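Progress report: the Skirkik hand-held gripper kit on trial, May

Hello Macario, and thanks for being patient with me on this one. You asked for something you could read over a cup of tea and then pass up the line, so I've kept the spreadsheets out of it and stuck to what we've been doing with your money. 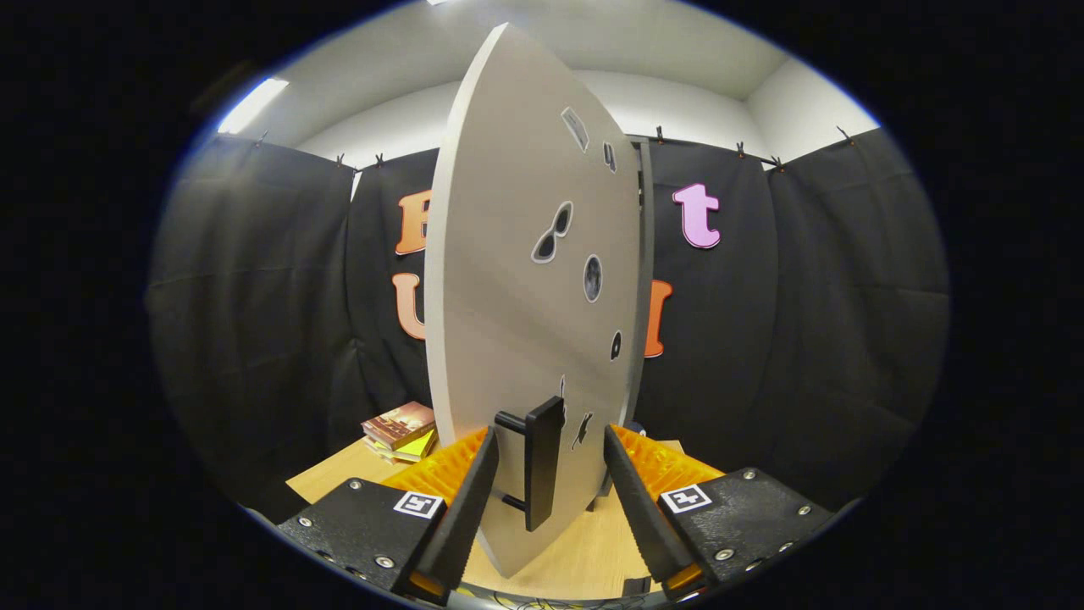

The short version is that we're on time, a bit under on spending, and I like the kit a good deal more than I did in my last report. I was grumpy in that one, I know. I'd just lost an afternoon to the setup software and I hadn't yet had a proper go at using the thing on anything awkward.

To remind you where we were: the grant pays for a trial of the Skirkik kit so that the workshop can decide whether to buy it for the teaching programme next year. We also said we'd put it beside Helel, the cheaper one, if we could get hold of a loan set. We did get one (hooray!) and it's here until the end of the trial.

So, what's been done. I've now recorded 514 demonstrations with the Skirkik and thrown out the bad ones, which leaves us short of the 560 we put in the plan but close enough that I'm not losing sleep. The rest should take me two more sessions. Most of the work this time has been on handles, as we agreed, because handles are what the students will meet first and they're where cheap jaws tend to let you down. A bar handle that stands away from the surface on short mounts is a lovely thing to practise on. You can come at it straight, you can see both fingers either side of it, and if you're a touch off to the left you know before you close up. I've been quite strict about the approach — slow in, pause, close — and Sadao Nishimura has been going through the recordings afterwards and telling me off when I rush.

I'd marked the screens round the work table down as a luxury when we did the budget. I take it back. Plain black cloth makes the recordings far easier to sort through, and the big foam letters pinned to it are a cheerful way of giving the software something fixed to hang on to when I swing about. They cost next to nothing. If the kit is bought, I'd like the same arrangement for the teaching room.

Now the things I'd tell a friend who was thinking of buying one. The fingers are good. They have a ridged face that bites nicely, and the orange parts behind them have stood up to me, and I'm not gentle. The markers on the finger plates are read reliably as long as the ceiling lights are on, but the software gets twitchy in the evening when I switch half of them off to save my eyes. The very wide view takes some getting used to as well. Straight edges bow, and for the first week I kept thinking I was further away from things than I was. It passes.

What I don't like is the weight after a long stretch. Fifteen minutes is fine. Much beyond that and my wrist starts to complain, and I'd want students working in pairs and swapping over. I also think the cables need a clip or a sleeve of some sort. I've written to the supplier and had a friendly answer from someone called Mara, who said a tidier version is being looked at, with no promise of when. I'll chase.

Helel is lighter and it's easier to set up, I'll give it that. But the jaws have a bit of play in them, and on a narrow bar that play shows up in the recordings as a wobble just before closing. Sadao had to reject far more of those than we'd like. For picking up soft or chunky things I'd happily use it. For handles I wouldn't.

On money: we've spent what we said we would on the kit hire, less on materials, and nothing yet from the repairs line. I'd like your permission to move £7 a session out of repairs and into refreshments for the student testers. It's a tiny sum but I'm told it needs a yes in writing, so please could you say yes in writing!

Still to do before the final report: finish the demonstrations, run the student sessions in the Morgan room (booked, key collected), and get a proper quote for three sets with spare fingers. Sadao wants to add a round of drawer handles too. I've said he can if the first two jobs are finished by then, and he has already started collecting drawers.

If you'd like to come and have a go yourself, mornings are best, any time after 10. Bring your reading glasses for the setup screen, the print is minute.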